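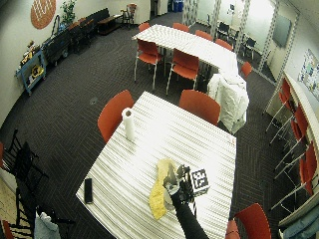

A home robot arm learns its work from examples, and the first question of this chapter is where the examples should come from. In the earlier chapters we built the arm and tested its joints one by one. Now it must do something useful, and somebody has to show it what useful means. The method we choose in this book is to record a human hand. The builder wears a glove with a small sensor kit fixed on it, does the task as usual, and the recording is later changed into motion for the arm. A good first task is a yellow cloth on a table covered with a white cloth: the colors are far apart, and the gloved hand can grip the cloth without looking for a special place to hold. The white cube on top of the kit carries a square marker in black and white, and this marker will stay with us until the end of the chapter.

Chapter 6
Teaching by Hand: The Glove and the Marker Cube

6.1 Why cloth comes first

Many builders want to start with a cup or with a wooden block. A block is easier for the arm, this is true, but it teaches the builder very little. If the recorded position is wrong by a small amount, the fingers still close on the block and the mistake stays hidden. Cloth shows such a mistake quickly. The fingers close too high and take only air, or they close too low and push against the table. For this reason we accept a harder task at the beginning — you will save time in Chapter 7, where the same recordings are used again.

Choose a cloth which is soft and has one color. A kitchen cloth is good. Do not iron it and do not fold it before the recording. The arm should meet the cloth in many shapes, because in daily life it will never find it flat and straight.

6.2 The glove

The glove of our Grisell build has three parts: a thin work glove, a base plate which is tied on the back of the hand, and the sensor kit on the plate. The drawings for the plate are in Appendix B. Print the plate with the flat side down, and round the corners with fine sandpaper before you sew it to the glove. A sharp corner will cut the fabric after a few evenings of work.

The plate must not move against the hand. Put on the glove, make a fist and open it again, and watch the plate while you do it. If it slides, tighten the straps by one hole. If your fingers become cold or stiff, the straps are too tight and the recording will also be stiff. We use 2 straps, one across the palm and one at the wrist. An earlier version had only the palm strap, and the kit turned a little every time the thumb closed.

6.3 The marker cube

A fiducial marker is a printed pattern which a camera can find easily and whose size is known. From the corners of the pattern the program calculates where the marker is and how it is turned. The marker must be flat. Paper glued with too much liquid glue will bend when it dries, and then the calculated angle jumps between values even when the hand is still. Use a glue stick or a printed sticker.

Matte paper is better than glossy paper, since a lamp on the ceiling makes a bright spot on a glossy face and the camera loses the pattern there. Leave a white border on all sides of the pattern. Readers who cut the border away, to make the cube look cleaner, usually write to us one week later.

6.4 The recording program

The program Fang reads the marker and writes one file for every recording. Before the first real recording, set the marker size in the file settings.txt. Measure the black square with a caliper and do not trust the number in your drawing program, as many printers change the scale without asking.

Plan for 100 recordings of the same task. This sounds like a lot, but one recording is short, and with a calm rhythm the work fits into 2 evenings. Change the place of the cloth each time. Keep bad recordings in a separate folder — they are needed in Section 6.7, where we teach the arm to notice a failed grip.

Exercise 6.1 at the end of this section asks you to make your first five recordings and to draw the path of the hand on paper, seen from above. Compare the drawing with the plot from Fang. If the two are mirrored, one axis has the wrong sign, and you should correct this before you continue with 6.5.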